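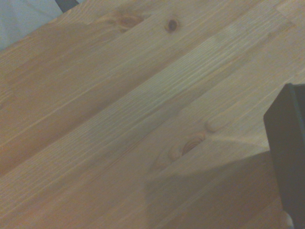 Meko asked whether the finger pads can be changed without repeating the camera calibration. They can, provided the wrist camera bracket is left alone and the replacement pads are the same thickness. Slacken only the finger screws.

Flollik Bench Cell: set-up and care

1 August 2020 edition withdrawn; current text August 1, 2020

By Krishnan

The cell comprises one arm with a two-finger gripper, a wrist camera and a sensor bar on an adjustable stand. It runs on an ordinary wooden table.

Stand. Place it at the far side of the table, outside the reach of the arm. Set the height with the knobs on the pole, angle the bar towards the table, then tighten both knobs. Leave slack in the sensor cable.

Arm cable. Leave a loose loop at the wrist. Turn the wrist slowly to both limits and check that the cable neither pulls tight nor catches on the gripper. 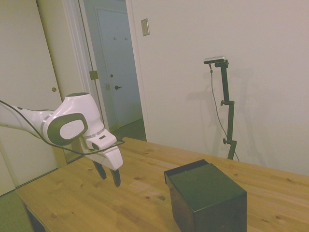 Lullodier wrote that the loop on his cell had worked forward past the gripper after some 52 hours of use, and that a second tie on the forearm cured it. The second tie is now in the kit.

Fingers. Wipe with a dry cloth. Replace the pads in pairs. Open and close the gripper three times with no load before running a job.

Spares: pad set, part 405; cable ties, part 52. The next parts list is due in September.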